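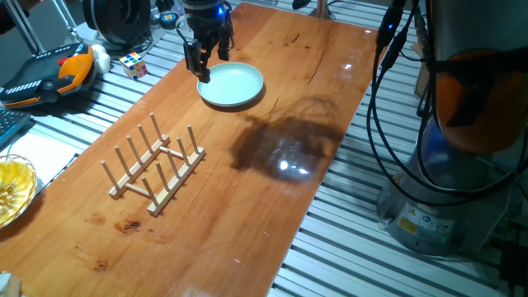 Chapter 4
Gathering Examples

What this chapter covers: where training examples come from, how an episode is set up and recorded, what to write down, what to throw away. Short exercises at the end of each section, longer project at the end of the chapter.

You will need: the arm from Chapter 2, mounted and checked. The recording software from Chapter 3. One plate, one rack. A notebook -- paper is fine.

4.1 Why start with collection

Most courses start with the model. We did too, in the first printing, and students got to the lab with a working training script and nothing to feed it. So collection comes first now. The model is Chapter 6.

A learning system of the kind used in this book copies. It gets a record of what the camera saw and what the arm did, many times over, and it fits a function from one to the other. If the examples are sloppy the function is sloppy. If every example starts with the plate in the same spot, the system learns that spot and not much else. Fixing this later with a bigger network doesn't work, or works so slowly you would have been better off recording again.

Running task for the chapter: pick up a plate from the table, stand it in a dish rack. Sounds easy. A person does it without looking. For a gripper with two fingers it has three hard moments: getting one finger under or over the rim, turning the plate from flat to upright, and letting go between the dowels without knocking the rack sideways. Each of those needs its own share of examples.

4.2 Terms

Episode. One try at the task, from the start pose until the operator presses stop. Good or bad, it is an episode.

Step. One row in the record. Joint positions, gripper opening, the camera picture at that moment, a time stamp.

Operator. The person moving the arm, by whatever means.

Reset. Putting the objects back for the next episode. Takes longer than you expect. On our bench it took longer than the episodes.

Label. Anything a person adds afterwards: success, failure, comments.

Set. All the episodes recorded under one written protocol. Change the protocol, start a new set. Don't mix them under one name, even if the change seems small. Seperate folders.

4.3 The bench

Camera first. Fixed, bolted if possible, high enough that the rack and the full reach of the gripper stay in view. Mark its position with tape. If somebody bumps it, stop, fix it, write it down.

Lighting next, and here people lose whole days. A varnished tabletop throws light back at the camera in bright spots, and the arm drops its own shadow across the work. Both move as the arm moves. The system will happily use a shadow as a clue to where the gripper is. That may be okay in your lab. It stops being okay when the table moves to a room with windows. Two ways out: flatten the light until the shadows fade, or vary it on purpose between sessions. We use the second. More work, better results on the Golura bench, which has a window along one side.

Clutter. Leave it or clear it? Students ask every year. A real kitchen has things lying around, so a bare table teaches the wrong world. But things that sit in exactly the same place in every episode are as bad as nothing at all, since the system reads them as part of the furniture. Rule for this course: whatever is in view, move some of it between sessions. Keep the path between plate and rack open.

Cables. Check the loops at the wrist before every session, with the arm moved slowly to both ends of its reach. A cable that catches on the rack ruins the episode and sometimes the connector.

Exercise 4.1. Draw your bench from above. Mark the camera, the arm base, the rack, and the area where the plate may start. Shade every part of that area the camera can't see when the gripper is down.

4.4 Writing the protocol

One page. If it runs to 2 pages it won't be read. Ours for the Rorna set, shortened:

Start pose: arm raised, gripper open, no contact with anything.
Plate: flat, right side up, anywhere inside the start area. Roll for the cell, don't choose it.
Rack: turned to a new angle at the start of each session, then left alone.
Operator: one grasp, one retry allowed. After that press stop and label it failure.
End: plate upright in the rack, gripper open and clear of it.

Why roll for the cell? Because people who choose for themselves choose the middle. Look at any set recorded "at random" by hand and plot the start positions -- a fat blob in the center, bare edges. The Van den Broek set, which you'll download for Exercise 4.3, was recorded that way and left that way so you can see it.

The retry rule matters more. Without it operators fish around for the rim for a minute and more, and the record fills up with hesitation. With no retries at all the system never sees what recovery looks like. One is a compromise.

Exercise 4.2. Write a protocol for the opposite task, plate out of the rack and flat on the table. Have a classmate follow it while you say nothing. Note every place they stop to ask.

4.5 How many

No good answer. Start small, train, look at where it fails, record more there. The first Rorna set had 141 episodes, enough for the reach and the grasp, nowhere near enough for the release. Recording more of the same would have helped a little. Recording episodes that began with the plate already in the gripper, held above the rack, helped a lot, and those are short so the reset is teh only real cost.

Change operators. Two hands on the job give you 2 styles of approach, and the model should see both. Log who recorded what, by initials or by a code.

Keep the failures. Label them, put them aside, do not delete. You will want them in Chapter 8.

Exercise 4.3. Load the Van den Broek set. Plot the start position of the plate for each episode. Mark successes and failures in different colors. Where would you record next, and why?

4.6 Checking as you go

Play back the first episode of every session before recording the second. Whole thing, at normal speed. Look for dropped pictures, a gripper value stuck at one number, a time stamp that runs backward. The Clindora logger writes a summary line after each episode; read it, don't just let it scroll by.

Next section: moving the arm by hand versus by controller, and what each does to the record.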